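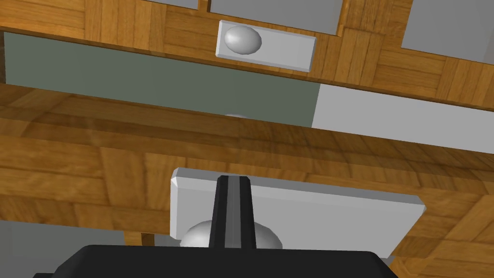 Silver knob on white handle plate, wood-grain cabinet.

Lunde 141 Bilge Pump Switch and Panel Kit

The Lunde 141 is an automatic float switch with a matching three-position control panel for 12-volt bilge pumps. It is intended for sail and power boats kept on a mooring or in a slip, where the pump must run unattended. The kit replaces the older Lunde switch and uses the same bolt pattern, so existing holes in the bilge or on a bracket can be reused.

The float is sealed and contains no mercury. The switch closes when the water reaches the upper mark on the housing and stays closed until the water drops below the lower mark. The gap between the two marks keeps the pump from cycling when the boat rolls.

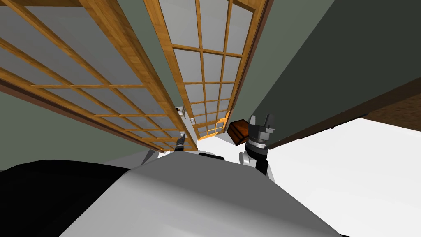

Control panel

The panel has three positions: Manual, Off and Auto. Manual is spring loaded and returns to Off when released. A red lamp lights whenever the pump has power, in either mode. The fuse holder is on the front of the panel and takes a standard blade fuse. Use the fuse size given by the pump maker. Do not fit a larger one to cure repeated blowing; check the impeller for debris first, then the wiring.

Wiring

Connect the Auto feed directly to the battery through its own fuse. If it is taken from the main switch, the pump will not run when the boat is shut down. The Manual feed may come from the distribution panel. Use tinned wire throughout and keep all splices above the highest expected water level.
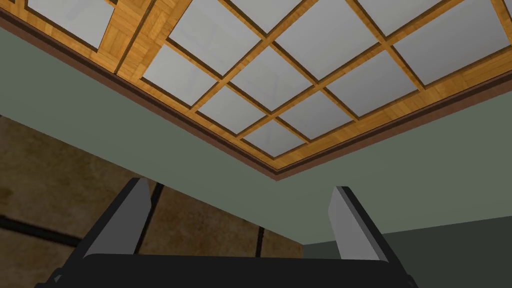
Splices that must be made low in the boat should be crimped, covered with adhesive-lined heat shrink and tied up to a stringer. The switch is supplied with 10 feet of two-conductor cable. On longer runs, size the wire for the full round trip to the battery and back. Undersized wire is the usual cause of low pump output on a new installation.

Mount the switch with the hinge end facing forward. Its base should sit level with, or slightly above, the base of the pump. Leave clearance for the float to travel through its full arc without touching hoses or cable.
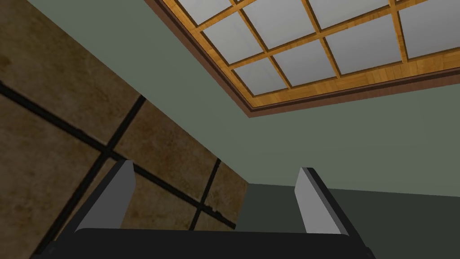 Maintenance

Lift the float by hand at the start of the season and once a month after that. Rinse the housing with fresh water if the bilge has held oil or salt sludge. Solvents will attack the float seal.

Ordering

Order number 141-300 is the complete kit. Order number 141-600 is the switch alone, without panel. Both ship from the Saline warehouse. The panel gasket is also sold separately.

Last updated: March 11, 2020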